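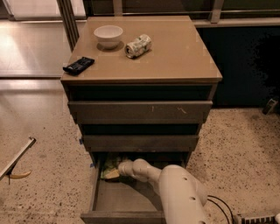

According to a reader's letter printed in the club bulletin, the Ladard track was "the only oval where the inside line was a mistake." The remark is often repeated in accounts of Ladard Raceway, a short oval on the edge of the town of Ladard that has hosted stock car and banger racing since 2000.

Track
The surface is asphalt, laid over a former shale oval. Turns one and two are wider than three and four, and the pit gate opens onto the back straight. Rainwater tends to collect on the inside of turn three – drivers usually run a lane higher there after a shower. The fence was replaced with steel plate and cable after the fifth season.

Racing
The season opens in April and has 7 meetings. Regular classes are stock cars, hot rods and unlimited bangers, with juniors added at some dates. Grids are set by points, lowest scorers at the front, and a win moves a driver back one grade for the rest of the day.

The main event is the Larodska Trophy, run over two heats and a final. The top six from each heat qualify directly, and a last-chance race fills the remaining places. The Oosthuizen Shield, for hot rods, was dropped for five years and then brought back as a single race.

Ownership
The track was run by its founding club until the lease passed to Brultoleck, a local promoter. The new lease was signed on 25 September 2019. Brultoleck kept the existing classes but moved the start time from afternoon to early evening.

See also
Banger racing
Oval track racing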